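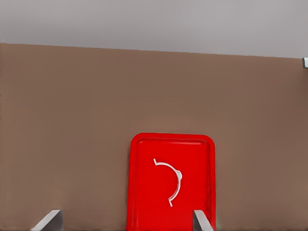 How many practice runs should a pick task pass in simulation before you try it on the real arm?

Our rule is 200 clean runs in a row, with the start positions shuffled each time, and then a slow run on the real arm with a person at the stop button. If anything in the task changes after that, the count goes back to zero.

Gallery: how we do things on the Toter bench

Posted April 10, 2021

Welcome to the gallery page! I look after the practice side of Toter, our little pick-and-place project here in Itville, and I keep getting asked for our "rule book". We don't have a rule book. We have a wiki page, a laminated sheet on the wall, and me going on about it at lunch. So I've pulled the bits people ask for most into one place, with my usual rambling underneath.

Tray pick, simulated bench
Red tray, thin white curved piece lying on the base of it, gripper fingers wide apart. I'm fond of this task, partly for the colours and partly for how much trouble a skinny little shape can give you when you want a tidy grip on it.

Keep the bench boring
First rule on the sheet, and my favourite. Start with a plain surface and only the things the task needs. Every extra object is one more thing to place, check and argue over when a run goes wrong. We do add clutter later on (real benches are messy, ours especially) but it goes in as its own step, with its own name in the log. When I started, I used to throw in a few blocks and a mug "for realism" on day one, and then spend a whole afternoon working out whether the arm was failing at the task or failing at the mug. Learn from my afternoon, please.

Write down what a pass is before you press go
This one sounds fussy and saves more grief than anything else we do. For a tray pick we write it in one sentence: the piece is lifted clear of the tray, held for a count of 2 seconds, and nothing else on the bench has been shoved. That sentence goes at the top of the run sheet. You can't change it halfway through a batch, even if you've just watched a run that was so, so close. Close is a fail. You can put a note beside it, and I do read the notes, but it's a fail.

Open wide, come in slow
Fingers fully open before the arm starts down. We had a long debate about this one, as it's a bit slower and a couple of people on the team wanted the fingers partly closed on the way in to save time. My view is that you can shave the seconds off once the task is solid. Same goes for speed near the surface: we cap it low in Trusto (the simulator front end we use) and carry the same cap over to the real controller. Please don't have one number in one place and a different number in the other. Ask me how I know!

Rims and edges
Trays have rims, and rims catch fingers. We ask everybody to set a keep-out strip along the inside of the rim and leave it switched on while they're tuning. If a piece ends up right against the wall of the tray, the arm is allowed to give up and say so. A polite refusal gets logged as a refusal, in its own column, and it doesn't count against you the way a bump does. I'd take a robot that stops and asks over one that has a go any day of the week.

Shuffle properly
Turn the piece, slide it, flip it if it can be flipped. We've got a list of nearly 300 start positions that we share across tasks, so when two of us compare results we're comparing the same thing. You're welcome to add to the list. You're not welcome to remove the ones your arm doesn't like (you know who you are).

Save the boring runs too
It's tempting to keep the failures and the one gorgeous run you want to show your family, and bin the rest. Keep the lot. We name the folders by task, then bench, then run number, all lower case, no spaces. The Gudeta bench in the back corner had its own naming system for a while and I'm still finding folders called "new new final".

Moving to the real arm
Everything before this is free to get wrong. Past this point it isn't, so the sheet gets stricter:

Two people in the room, one with a hand near the stop button and doing nothing else.
Stop button tested before the first run of the day, and the test written down.
Hair tied back, lanyards off, sleeves up.
Quarter speed for the first 11 runs. After that you can step it up, one notch at a time.
No reaching in while the arm is live, even if it's paused. Power it down, then grab the piece.
If you're tired, go home. The arm will be there tomorrow.

That last one was added in pen, and it stayed when we reprinted the sheet.

Labelling pictures from the sim
If a picture comes out of the simulator, the caption says so. Renders are getting nicer all the time, and people skimming a page will happily assume they're looking at a real bench. I put "simulated" right in the title line now, and I'd ask anyone borrowing our pictures to leave it in. The same goes for slides, posters and the hallway screen.

What we haven't sorted out yet
Plenty! We still don't agree on how to treat see-through or shiny parts, where the simulator can be a lot kinder than a real camera. We also don't have a good rule for when a task can be retired from the weekly re-check, so at the moment nothing ever gets retired and the list just grows. And I'd love a better way to record near misses that doesn't depend on whoever was watching being in the mood to type.

If your group does any of this differently, drop me a line through the contact page. I'm especially keen to see other people's wall sheets, scribbles and all. The next lot of pictures goes up once the clutter runs are finished, and the full wiki page is linked from the Toter menu at the top.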